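The Kitchen Drawer Method for Immigration Papers (and Other Things I Learned as a Host)

Filed under: Home & Paperwork > Guests and Newcomers

5 min read

I've been putting up newly arrived families in our back bedroom for a good while now, and the question I get most from people thinking about doing the same has nothing to do with beds or towels. They want to know where on earth to put all the paper! A family seeking asylum, or coming on a sponsored visa, gets more mail in a month than I get in a year, and every bit of it looks the same until you read the third paragraph.

So I gave up a kitchen drawer. It used to hold takeout menus, birthday candles and a ball of string I was saving for I don't know what. It now holds hanging files, and it's the best drawer in the house. A kitchen drawer works better than a desk upstairs, I think, because the mail already lands on the kitchen counter. If you have to carry a letter up a flight of stairs to file it, you won't (I don't, anyway). 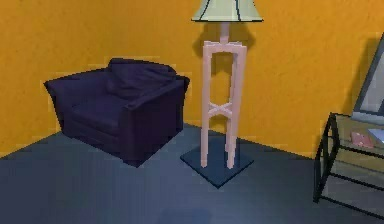 Get one folder per person, not one per family. I did it the other way with our first guests and regretted it the day the grandmother's appointment was moved to a different office and her letter was stuck behind everybody else's. Write the name on the tab exactly as it's printed on the passport, same spelling, same order, accents and all. When Hrvoje Ristić stayed with us, half of his letters came with the accent and half without, and one had his first and last names swapped. We kept a sheet of paper at the front of his folder listing every version we'd seen, and he took it along whenever he went to an appointment.

Inside each folder I go newest in front. Keep the envelopes, too. I used to toss them with the coupons until Omolara Yusuf, who has done this far longer than I have, caught me at the recycling bin and nearly had a fit. The postmark shows when a letter was mailed, and if it went to an old address first and then wandered around town before it got to you, that may be worth showing to a lawyer. Staple the envelope to the back of the letter. Don't staple anything to an original certificate, ever. Those go in plastic sleeves, and the sleeves go in a zip pouch you could grab on your way out the door if the smoke alarm went off.

Ask before you open anything. It sounds obvious, but when you're the one who speaks the language and the envelope looks urgent, your thumb is under the flap before you know it. It's their mail. I put it on a plate by the fruit bowl (an ugly plate, so it's never needed for supper) and we open it together after dinner if they want me to. Some people don't want me to, and they shouldn't have to tell me why.

A word on copies. The little copy shop on our street charges by the page and our library's machine eats coins, so I bought a used Berisha scanner and keep it on top of the fridge. Scan things the day they arrive, name the file with the date first and then the person, and save it in the guest's own account, not yours. They'll move out one day, and their papers should go with them without anybody having to call me up for the password.

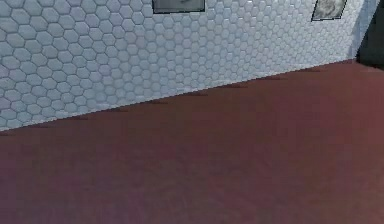 Issue 50

Certified translations are where the money goes. Our last family paid $530 for theirs, and that was with a discount. Before you pay for anything, check the instructions that came with the form to see exactly which documents need translating and who's allowed to do it. Then order an extra signed copy of each while the translator still has the job open. Vlasta Janevski, our guest last January, talked hers into including the spares for free, but she could talk the paint off a door.

Now, the calendar. Mine hangs inside the pantry door, a big paper one with squares you can really write in. Hearings and interviews go in red. Deadlines for sending something go in blue, and I write them in twice, once on the day and once a week earlier. If you have a phone that beeps at you, use that as well, but the paper one gets looked at by everybody who's after the crackers. Leave off anything private. "V., 9:15, bus" is plenty for a door that visitors might open.

Address changes! Please do these right away. When somebody moves in with you or moves out, every office with an open case may need to hear about it, separately, and in my experience one office does not tell another. I keep a stack of index cards in a Tilla recipe box, a card for each office, with its mailing address, phone number, and the date we last told them something. Write down the name of whoever you talked to on the phone. I also tape a pencil to the lid, on account of my husband and the crossword.

Mail anything important with tracking and tape the receipt to your own copy. Glue sticks dry out and paper clips wander. The ink on those shiny receipts fades, too. I pulled one out of the drawer that was blank as a napkin, so now I scan them before they go in.

I get asked about politics a lot, at church and in the checkout line, whenever borders are in the news and some minister is blaming some other minister. I have opinions, and you can have them over coffee, but they don't belong in the drawer. I also don't give legal advice, however nicely I'm asked. There's a list of free and low-cost legal clinics taped inside the cupboard over the toaster, and I last called every number on it in September 2022. Two were disconnected, so go through yours if it's been a while.

When guests leave I hand over the folders, the pouch, the cards, all of it, and wipe the drawer out with a damp cloth and a little vinegar. Then new tabs. The skinny ones curl, so buy the wide kind, and get a pen that doesn't smear on plastic. Laundry markers work fine.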